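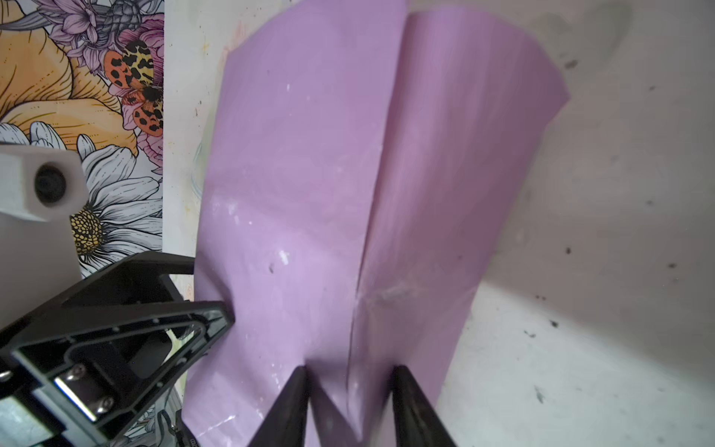
Paper folding by teleop – how many demos before you change the task?

Posted by elli_s
December 2021

Hi all, longtime reader, first real question. I've been teaching a two-arm setup to fold a sheet of colored paper, all by remote control with a leader pair. One hand holds the sheet at the bottom, the other comes in from the side and works the edge. I'm at 184 demos and the policy still does this thing where it grabs fine, lifts fine, and then the second arm sort of hovers next to the paper like it's waiting for permission.

I do the task maybe a little differently every time (some days I pinch low, some days closer to the middle), and I'm wondering if that's the whole problem. Do I keep recording or start over with stricter rules?

Reply from prultlow_al

Keep recording! 184 is nothing for paper. I didn't see anything decent on envelopes until I was past 400, and envelopes are way stiffer than a single sheet. The hovering went away for me without changing a thing.

Reply from thu.luu

I'm going to disagree with Alfredo here, sorry. Hovering is nearly always you hovering. Go back and watch your own demos at the moment before the second arm touches the paper. I bet you pause there while you check your depth, and the policy has learned the pause very nicely. More demos with the same pause gets you a more confident pause.

What I do: practice the motion without recording until I can do it in one go, then hit record. And throw out anything where you stopped to think.

Reply from elli_s

Ugh. Just watched a bunch and yes, I stop every single time. I can't judge how far the fingertip is from the sheet so I creep up on it. Didn't even notice I was doing it.

Reply from skinholm

Are you driving from the wrist views or looking straight at the arms? If you're standing there looking at the real thing, you're using information the policy doesn't get. I'd switch to the camera feeds only, it feels awful for a day and then it's okay.

Also consider guiding by hand for this one. I know everyone here loves leader arms, but with my hand on the arm I can feel when the paper starts to give.

Reply from prultlow_al

Hand guiding with two arms and one sheet of paper? You'd need a third hand, and then your hands are all over the video too. I tried it on the Hirell arms and gave up before lunch.

Reply from skinholm

Fair on two arms at once. I had a friend on the other one. We bickered a lot but the folds were good.

Reply from thu.luu

One more thing, Elli – change your paper more often. A sheet that's been pinched a few times already wants to bend in the same spot, so the robot looks great on old paper and falls apart on a fresh one. I use a new sheet every 3 demos. It's cheap.

Reply from elli_s

Oh no. I've been using the same sheets until they're basically rags. Okay, plan: fresh paper, feeds only, pick one pinch spot near the bottom and stick to it. I'll toss the demos with the long pauses and see what's left. Might not be much, haha.

Reply from prultlow_al

Don't delete them, just move them to another folder. I still say you'll want the volume later.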